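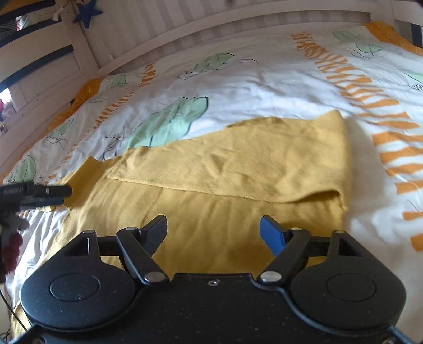

Let the robots be slow

I went to the Estia open day on a Wednesday in September, mostly because Sowmya Fernandes had a spare place and I had nothing in the diary. I was expecting the usual sort of thing - a shiny arm behind a rope, a man with a headset microphone, a free pen. There was a free pen. The rest was a good deal more homely than that, and I've been arguing with people about it ever since.

The bit everyone crowded round was the folding. A yellow cloth on a bed, a white duvet cover with pale green leaves on it, a gripper with one black finger and one bright blue one. You hold the thing in your hand and do the chore with it, and what it records goes towards teaching a machine to do the same. Vignesh Arumugam, who was running our group, told us they had 1503 of these recordings so far and that he thought of it as a small number. I thought of my own airing cupboard and felt a bit faint.

Then they let us watch the arm have a go by itself. It took 89 seconds to fold one cloth in half and in half again, and the corners didn't meet. The chap next to me said, quite loudly, "My daughter could do that quicker, and she's six." People laughed. Sowmya laughed! I did too, and then I felt rather cross about it on the train home.

Why do we always want to race them? I've never timed anybody in my house folding a towel. I fold mine in front of the telly and half of them go into the cupboard looking like a dropped pasty. If a machine takes a minute and a half per cloth while I'm out at work, I really can't see that I've lost anything. My dishwasher takes over two hours and I've never once stood beside it tutting.

What I'd worry about is the other thing, the push to get it out of the door because the crowd got bored. Earlier in the year I saw the Skarklow demonstration, which was all speed and music, and when I asked what happened if a child put a hand in the way I was given a leaflet. At Estia I asked the same question and Vignesh stopped the arm mid-fold by pushing it gently with his palm, then let us all try it. It went quiet and floppy, like a cat that's decided to put up with you. I know which one I'd have in the spare room.

I do have grumbles. Tickets were 40 pounds, far too much for an afternoon that calls itself open, and it meant the room was full of people who already like robots. I'd love to have heard what a hotel housekeeper made of it, or my mum, who has Views on fitted sheets. And when somebody asked what it would cost to buy, the answer wandered off into the distance and never came back.

Sowmya wants to go to the Achari one next, and she says theirs does socks. I've said yes, provided we can sit down.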